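Ticket: Bout clock on Vosar scoring display resets between rounds
Status: Open (reopened twice)
Product: Didia bout scoring, ringside bundle
Reported by: Eun-seong Do, Tovatetti Boxing Club
Opened: May 3, 2025

I'm reopening this because the last fix did not fix it, whatever the status field said when I logged in.

We run amateur cards with the Didia software on the officials' laptop, the Vosar display on the wall, and five judges' keypads. The round length is set to three minutes with a one-minute rest. At the end of the rest period, the wall display jumps back to the start of the rest instead of showing the new round. The laptop shows the right time. The referee and both corners go by the wall, so for them the laptop may as well not exist.

It does not happen every time. On today's card it happened in 27 bouts. It has happened with the junior settings too, where the rounds are shorter, so please don't tell me it's the round length again.

What I have already done, so we can skip it:
Restarted the laptop and the display, in both orders.
Swapped the cable between them for a new one.
Deleted the bout template and built it again by hand.
Turned off the sponsor slides between rounds.
Installed the update support told me to install.

The first reply I got said the display was "likely losing signal." If it was losing signal I would expect a blank screen or a frozen number. What I get is a clean, well-behaved countdown of the wrong thing. A loose cable doesn't know how long a rest period is. 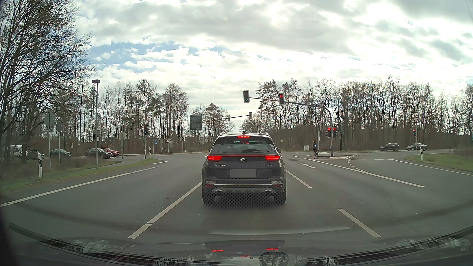

Han: Thanks for the detail. We haven't been able to reproduce a reset between rounds here. Can you confirm whether the judges' keypads are still open for scoring when the rest period ends? If a judge submits late, the software holds the round open until all the scores are in. The display may be reading that hold as a fresh rest period. As a test, please set "Wait for all judges" to Off under Bout Rules and run a few rounds.

Reply from Eun-seong Do:

I tried it. Results below, and I'm not convinced.

With "Wait for all judges" Off, I ran an empty bout with no boxers and sent in scores from all the keypads by hand. No reset. Then I left one keypad alone past the bell. Still no reset, but the missing score went in as a blank, and the software let me go to the next round without a warning. I can't run a real bout that way. A blank from one judge can change a split decision, and the first I'd hear of it would be from an angry coach.

With the setting back to On, and one keypad left alone past the bell, the wall display reset. I got it on the first try. So you're right that late scores are part of it. I don't agree that it explains everything. On the real card I saw it reset when every judge's light was already green, and I was looking right at the panel.

Other things I noticed, for what they're worth:

The reset always goes back to the full rest time. It never lands partway.
The ten-second warning sounds again after the reset. That gets boxers off the stool at the wrong moment.
The bout log on the laptop has no entry for it. According to the log, nothing happened.

That last one bothers me most. If the log can't see the fault, I don't know what you are checking when you say you can't reproduce it.
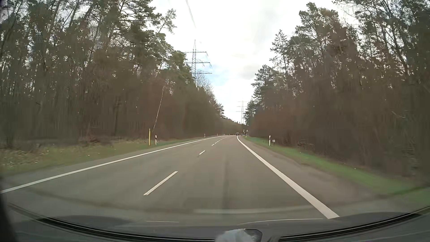 Two-lane road through the forest, with a broken center line.

I have also been told by chat support that the display is a "third-party item" and I should take it up with Vosar. It came in the same box, on the same invoice, and the setup guide has a page for it. Vosar's help desk asked for the software version and then sent me back to you. I'm not doing another lap of that.

Here is what I would like from this ticket, in plain terms. First, someone should try it with all five keypads connected, because the test steps I was sent only mention two. Second, I want to know if the display keeps its own clock or only repeats what the laptop sends. If it keeps its own, 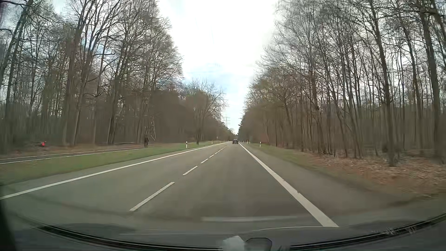 then the green lights on my panel prove nothing about what the wall has been told, and the fault could sit in the display after all. I asked this in my first message and it was skipped.

For now we have a timekeeper with a stopwatch and a hand bell, and the wall display is switched off during rests. It works fine. It's also what we did before we paid for any of this.

Han: I've passed the log question to the development team and asked for a five-keypad test. The display does keep its own clock and gets a start message at each change of period. A repeated message would match what you describe. There is a display update planned for June that changes how those messages are handled. May I mark this as pending until then?

Reply from Eun-seong Do:

No. Please leave it open. "Changes how messages are handled" could mean anything, and the last update was described to me in much the same way. Send me the result of the five-keypad test, good or bad, and tell me whether the new version writes display resets to the log. I'll install it on the spare laptop first and run a full set of empty bouts before it goes anywhere near a card.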